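On the Orderly Keeping of Socks in a Small Household

Readers of this blog will be aware that the household at Carngate has been under review for several months. Previous entries addressed the linen cupboard and the hall. The present entry concerns socks, a category that had been postponed twice and could not reasonably be postponed again.

The difficulty was one of procedure. Clean laundry was brought from the dryer to the bedroom in a single load, placed on the bed and sorted in the evening, when attention was poor. Single socks were set aside on the windowsill pending the arrival of their partners. By March the windowsill was no longer available for any other purpose, and the matter was formally raised by my sister, Jolanta Kozłowski, who shares the apartment and had been borrowing mine.

The following arrangements have since been adopted.

All socks are now paired on the floor, in daylight, before anything else in the load is touched. The floor was chosen after a trial of the bed and the kitchen table. Dark socks vanish against our bedspread, which is navy, and the table is generally occupied. Pairs are laid one sock over the other and folded once. Rolling into a ball has been discontinued, as it stretches the cuff of the inner sock and the outer sock alike.

Patterned socks are handled first. A striped pair can be matched at a glance, and the early progress is good for morale. Plain black socks are left until last and are matched by the length of the leg and the condition of the heel. This remains the least satisfactory part of the process, and suggestions are welcome in the comments.

Storage has been moved out of the drawer. We had considered a divided insert from Hedard, but the drawer measures 208 millimeters from front to back at the usable point and the insert did not fit. Open baskets are used in its place. A basket with holes in the sides allows air to pass through and permits a person to see, without lifting anything, what has been put in it. Fleecy and fuzzy items are kept apart from thin cotton ones, as lint travels. 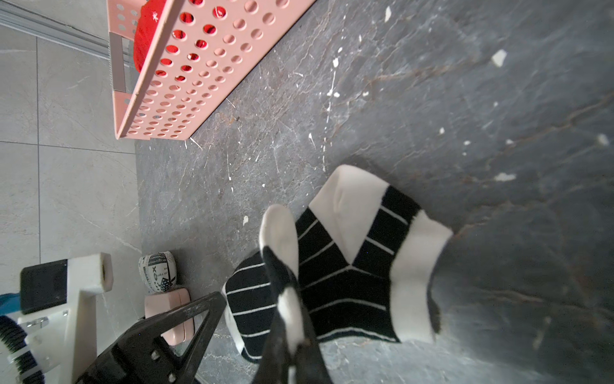 Page last changed: March, 9:88 revision withdrawn; current text is revision 3

The black-and-white pair is the reference pair for the household. The white toes and the wide white cuffs make it the simplest in the collection to match, and it is always the first to be folded. The pink basket is the current holding place for fuzzy items.

It is acknowledged that sorting on the floor places certain demands on the floor. Small white specks show up very plainly on dark marble, and sweeping beforehand has been added to the procedure - a step that was missing from the first version of these notes.

Unmatched socks are retained for one month and then released for dusting. An exception has been granted for one gray wool sock from Prerkham, which was a gift. The next entry will deal with scarves and gloves, subject to the weather.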